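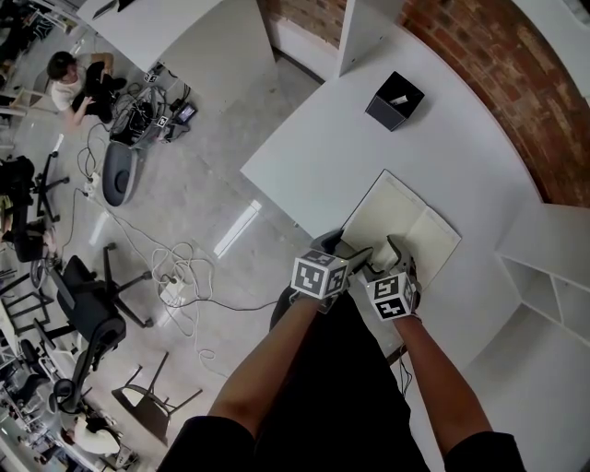 Open notebook on a white desk.

Paying at the Bratar: Beril Dönmez on tubes, carriers and the cash room

April 19, 2026

Shoppers at the Bratar department store in Briltby did not see a cash register on the main floor until the store was well into middle age. Money went into a brass carrier, the carrier went into a tube, and change came back from a room on the fourth floor. Beril Dönmez has spent several years reconstructing how the system was laid out, working from building plans, repair ledgers and what is left inside the walls.

"Most people remember the sound," Dönmez says. "The layout is harder. A customer saw one inlet and one outlet at a counter. The pipe behind it could run the length of the block."

At its fullest extent the system had 26 stations. Each had a separate send line and return line, so a blocked carrier on one side did not stop the other. The lines ran under suction from a blower in the basement, supplied by a firm called Adach, which also held the service contract.

"Adach drawings give the bend radius for every turn, and that is useful, as a carrier that fits a straight pipe will jam in a tight bend. When they added the glove counter they had to go up through a stockroom to get a wide enough curve. You can still find the patched hole in the ceiling."

The heaviest traffic came during the August linen sale. According to the ledgers, the cash room handled 2,000 carriers on its busiest sale day. Each held a sales slip, the customer's payment and a brass tag with the station number. Clerks upstairs checked the arithmetic, stamped the slip, made change and sent the carrier back down the matching return line.

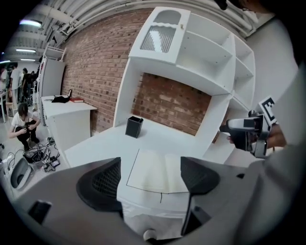 Charge accounts took longer. The slip had to be compared against a card file before it could be stamped, and the rule was that any purchase over 50 dollars also went to a supervisor. Dönmez found the instruction sheet for this folded inside a ledger cover.

"It says the sales clerk is to 'engage the customer' during the wait. It doesn't say how. One woman I interviewed had worked in hosiery, and she used to rewrap the package."

Majali, the competing store across the square, never installed tubes. It kept cash drawers at each counter and sent a collector around twice a day. Dönmez does not think either method was clearly cheaper. Majali lost more to counting errors, while the Bratar paid for felt, gaskets and a full-time mechanic. Carrier ends wore down and leaked air, and the repair ledger lists 74 felt replacements in a single year.

The tubes were shut down floor by floor as registers came in. Housewares went first. The credit office kept its line longest and used it for paperwork after the cash room had closed.

Dönmez is now tracing the basement section, where the blower mount and part of the main header survive behind a later partition. The third-floor runs are still missing from the plans.

"I have both ends of those lines," she says. "I don't have the middle."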